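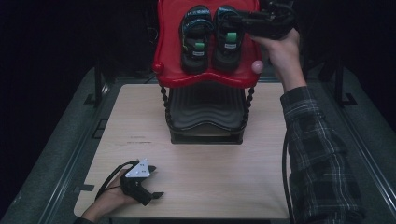 Saturday at the letter table

I have promised to my sister that I will write more often, so I write now, on Saturday evening, with the ink still on my fingers. We have spent the whole afternoon in the library meeting room in Gromness, writing letters for Trilok Singhal.

For those who don't follow this blog, Trilok is a trade union organizer. He worked in a warehouse of the company Memcombe, in the town of Mocanu, and he helped the night shift to make a list of their unpaid overtime. He has been in pre-trial detention for 220 days. The charge is "disturbing the order of a place of work". I have read the charge sheet in translation three times and I still cannot say which action it describes. It names a date and a gate. On this date, at this gate, he was handing out a sheet of paper with the phone number of the labour inspector.

The hearing was planned for the spring, then it was moved, then it was moved again. Each time the letter from the court came after the day had already passed. His lawyer, Sunita Chauhan, can see him in the visiting room on weekday mornings, when there is a free booth. Twice she has waited until the closing time and there was no free booth.

I spoke with her by telephone on Thursday night (morning for her). She is very exact and she doesn't like when people abroad make the story bigger than it is. So I repeat what she allowed me to repeat. He is allowed one hour outside. He receives newspapers, with some pages removed. He has asked for his reading glasses in writing, and the answer was that the request must be made on a different form. The different form was not available. He has had a toothache and he has seen a dentist, so please stop writing in the comments that he was refused one. It took long, but he has seen him.

Now about the letters, because I had many questions after my last post.

We had 5 people at the beginning and more after lunch, when the rain stopped. One of the new ones was a retired postal worker, and she corrected all of us. The name of the prisoner goes on the first line, then the number of the block, then the name of the institution. We had been writing the institution first for months. I don't know how many of our cards went to the director's office for this reason, and I was ashamed a little.

Please keep your letters short. Don't write about his case, about the company, or about politics in general. Write about the weather, about your garden, about what you cooked. I know this feels strange when a man sits in prison and you want to tell him that you are angry for him. But a letter about tomatoes arrives, and a letter about justice usually doesn't. Don't use coloured paper and don't put stickers. A postcard is better than an envelope, the censor has less work with it.

The petition has now 1,171 signatures. We wanted to bring it to the consulate together with a delegation from my old union local, but the consulate accepts documents only by mail – this is a new rule, last year my neighbour went there in person. So it will go by registered mail on the first working day, and I will put the tracking result here.

There is also a small thing about Solarix, which buys storage space in the same warehouse. Some readers wrote to them. They answered with a polite paragraph that they "monitor the situation with their partners". I wrote back and asked what they saw when they monitored. No answer yet, but I asked only last week, and I try to be fair.

I want to say something about why I do this, as a colleague asked me at lunch and I gave a bad answer. When I was a child, my uncle was away for eleven months and in our house we didn't say where. Once a card came for him from a woman in Saskatchewan. We didn't know her. She had drawn a goose on it. My grandmother kept this card in the cupboard with the good plates, and I think she could not read one word of it. I told my colleague "it is a habit in my family", which was shorter.

The next afternoon for letters will be in December, same room, same labour of finding the light switch. Bring your own pen, the library pens are finished. Stamps we have. If you cannot come but you would like to write from home, send me a message and I will send you the address with the lines in the correct order this time.

Sunita asked me to thank the person who sent the legal dictionary. It came to her office with no name in it.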